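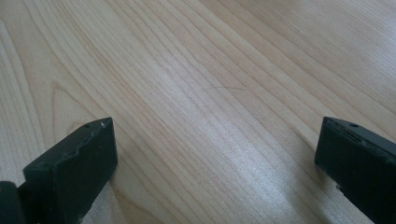 Wood grain with a pointed cathedral figure on a pale surface.

Wood grain

Wood grain is the lengthwise arrangement of the fibers in a piece of wood, and also the pattern those fibers make on a cut surface. The word is used loosely. A carpenter who says a board has "straight grain" is talking about the direction of the fibers, while a furniture buyer who likes "the grain" usually means the look of the lines and bands. Many writers on wood keep the two apart by using "grain" for direction and "figure" for appearance, but everyday speech does not, and both meanings are covered in this article.

Origin

A tree trunk grows by adding a layer of new wood just beneath the bark. In places with a marked growing season, the wood laid down in spring has larger, thinner-walled cells than the wood laid down later in the year. The first is called earlywood and the second latewood. Together they make one growth ring. Latewood is denser and in many species darker, and this contrast produces most of the lines seen on a board.

In the tropics, where growth may go on through the year, rings can be faint or missing. Some tropical timbers still show strong lines, caused by bands of different cell types or by mineral and pigment deposits.

Most of the cells in a trunk run up and down. A smaller number run outward from the center, like spokes, and are called rays. In oak the rays are large enough to be seen easily. In poplar and most softwoods they are hard to make out without a lens.

Effect of the cut

The same log gives very different patterns depending on how it is sawn.

Plain-sawn boards, also called flat-sawn, are cut so that the growth rings meet the wide face at a low angle. Because a trunk tapers and is never perfectly straight, the saw passes in and out of the rings, and they show up as nested arches or peaks. These are known as cathedral grain. Plain sawing wastes little of the log, and it is the usual method for construction lumber and for much furniture stock.

Quarter-sawn boards are cut with the rings close to a right angle to the face. The lines run nearly parallel along the length of the board. In oak and sycamore this cut also exposes the rays as shiny flecks. Quarter-sawn lumber moves less with changes in humidity, but it takes more handling at the mill and costs more.

Rift-sawn boards fall between the two. They have straight lines and little ray fleck, and are often picked for table legs, where all four sides should look alike.

Veneer can be sliced in any of these directions. It can also be peeled from a turning log in one continuous sheet, which gives wide, wandering patterns not found in solid boards.

Types of grain direction

Straight grain runs parallel to the long axis of the tree. It splits cleanly and planes easily.

Spiral grain winds around the trunk. Boards from such trees tend to twist as they dry.

Interlocked grain changes direction from one set of growth layers to the next, leaning left and then right. It is common in tropical hardwoods, resists splitting, and gives a striped look when quarter-sawn.

Wavy or curly grain has fibers that ripple along their length. Light strikes the ripples at different angles, giving the bars of light and dark prized in violin backs.

Irregular grain occurs around knots, burls, and the crotch where a branch leaves the trunk.

Grain and light

The appearance of grain depends on lighting as well as on the wood. Low light from the side brings out texture and tool marks, and many shops keep a lamp near bench height for checking a surface before finish goes on. Strong light bouncing straight back toward the viewer hides color and pattern, even on wood with only a slight sheen.

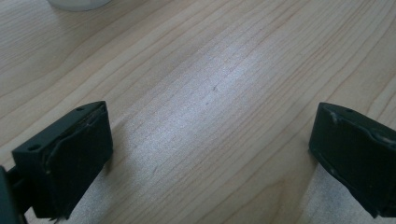 Finishes are sold by sheen, commonly as matte, satin, semigloss, and gloss. A satin finish scatters more light than a gloss one but does not remove reflections. On the pale tabletop shown here, which has a faint satin sheen, a broad band of glare turns the middle of the surface grayish white, while darker streaks of grain can still be followed toward the upper left and right. Matte finishes reduce the effect further, though they tend to soften the contrast between earlywood and latewood. Oil finishes usually deepen the contrast.

Working with the grain

Planing "with the grain" means moving the tool so that the fibers rise in the direction of the cut. Going the other way lifts fibers ahead of the blade and leaves torn patches, called tear-out. On boards with interlocked or curly grain there is no single right direction, and woodworkers turn to scrapers, sanding, or very light cuts with a sharp blade.

Sanding is normally finished along the grain. Scratches left across it stand out once stain is applied, even when they could not be seen on bare wood.

Wood is many times stronger along the grain than across it. Chair legs, tool handles, and ladder rails are laid out so that the fibers run the full length of the part. Where the grain runs out through the side of a handle, the handle is likely to break there.

Wood also shrinks and swells much more across the grain than along it. Solid tabletops are fastened with slotted screws or small clips so that the width can change. Plywood avoids most of this movement by gluing thin layers with the grain of each at a right angle to the next.

Matching

When several boards or sheets of veneer are used side by side, their patterns may be arranged on purpose. In book matching, every other sheet is turned over, so that neighboring sheets mirror each other. In slip matching, the sheets are set next to one another without turning, and the pattern repeats. Random matching mixes sheets to look like ordinary planks.

Imitation grain

Painted grain has been used for centuries to make cheap wood look like costly wood. The painter lays a tinted glaze over a dry base coat and works it with brushes, combs, or a curved rubber rocker that leaves cathedral shapes as it is dragged and tilted - a tool still sold in paint stores. Printed grain is now far more common and is found on laminate flooring, vinyl, and flat-pack furniture. Repeats in the print can often be spotted by looking for the same knot on more than one plank.

See also

Burl
Growth ring
Knot (wood)
Quarter sawing
Veneer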